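Keris Folding Project: Equipment Plan and Budget
Final report, September 23, 2021
Team: Mayu Hoshino, Rachid Kabbaj, Faith Mrema
Advisor: Krešimir Matić

1. What we had to decide

The department gave us 2,000 dollars to set up data collection for cloth folding. The money had to cover hand-held grippers, storage, fabric and a bed to work on. We started with a list of 14 items and cut it down to the ones in Section 3. Computer time was paid for separately and is left out of this report.

2. One gripper or two

Our first plan was to buy one good gripper and add a second next term. Rachid tested this in August with a single loaner from the Alness lab. A T-shirt could be dragged and flipped with one gripper, but the far side stayed bunched up and had to be fixed by hand. With two, one person can take both near corners and pull the cloth between them before making the first fold. We dropped the one-gripper plan after that week.

Both grippers needed to be the same model. Mixing models would have meant two mounts, two chargers and two sets of spare jaws — more than we could pay for. 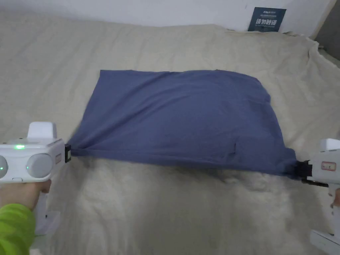
3. What we bought

Pair of hand-held grippers, Zultudo, used: $1,076
Storage drives and card reader: $255
Spare jaws and charger: $140
Bed frame and mattress, secondhand: $75
Sheets, pillowcases, T-shirts and towels: $40
Total: $1,586

Furukawa quoted us a new pair at nearly 500 dollars more than the used pair. The new ones came with a longer warranty. Faith argued for them and we talked it over twice, but the price would have taken us over the limit.

The sheets were bought in a plain light color so that darker cloth would stand out against them. A brushed sheet also wrinkles a lot, and we left it that way between runs.

4. What we would change

We ordered only one charger, so both grippers were often down at the same time. A second one should be on the next order. We also bought the drives too early, before we knew how large the files would be, and one of them is still in its box.

The remaining $414 is being held for repairs through the end of the year. Ayane Nagano takes over the equipment list next term and has the receipts and both quotes.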